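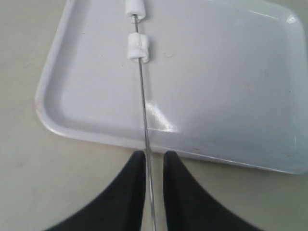 5. Teaching the skewer job

Home | Build Log | Parts | Manual | Downloads | Contact

OK, by now you've got the arm bolted down, the wrist camera talking to the laptop, and the fingers opening and closing when you tell them to. Now we get to the fun part! I picked marshmallows on a metal skewer because they're cheap, they're soft, and my nephew will eat the leftovers. Everything in this section assumes you finished the homing routine in section 4. If you skipped it, go back, I'll wait.

5.1 Set out the tray

1. Put a white plastic tray on the bench, a little crooked is fine. I used to line mine up with a square every single time and then the arm got lost whenever I bumped it.
2. Turn off any lamp that shines straight down. A shiny tray throws a big pale glare patch back at the camera, and white marshmallows on white plastic are hard enough to find already.
3. Thread two marshmallows onto the skewer by hand, up toward the far end, with a bit of bare metal between them.

NOTE: Old scuffs and stains on the tray don't matter much. Mine has plenty and the Vunex software ignores them once the contrast slider is up past the halfway mark.

5.2 Get the grip

4. Open the fingers all the way and jog the arm until the bare part of the skewer sits in the gap between them.
5. Set the close speed to 30 and the force limit to 600. (These are Golob controller units, whatever those are. I never found a chart.)
6. Close slowly. Check the wrist view: the rod should run up between the two fingertips and out over the tray. A slight lean is OK. If it's way off to one side, open up and try again.
7. Press Save Pose and give it a name you'll remember. I have eleven poses called "test" and I regret all of them.

CAUTION: Don't push the force limit past 1000. I did, on a thin skewer, and bent it into something like a coat hanger. Wear safety glasses while you're tuning this, and keep your hand off the pointy end when the motors are live.

5.3 Lift and hold

8. Raise the arm about 172 mm, straight up, before you ask for any rotation. The tray rim will catch a skewer that swings too early.
9. Hold for a slow count of five and watch for slipping. If it slips, wipe the black fingers with a damp cloth, dry them, and go back to step 6.

Houshang Ranjbar, who has the next bench over at Pumenard, runs the same fingers on his Usar arm and likes a slower close than I do. Try his way if your marshmallows keep sliding down the rod!

Once you get a clean hold, save the whole sequence and move on to section 6, Rotating the Wrist.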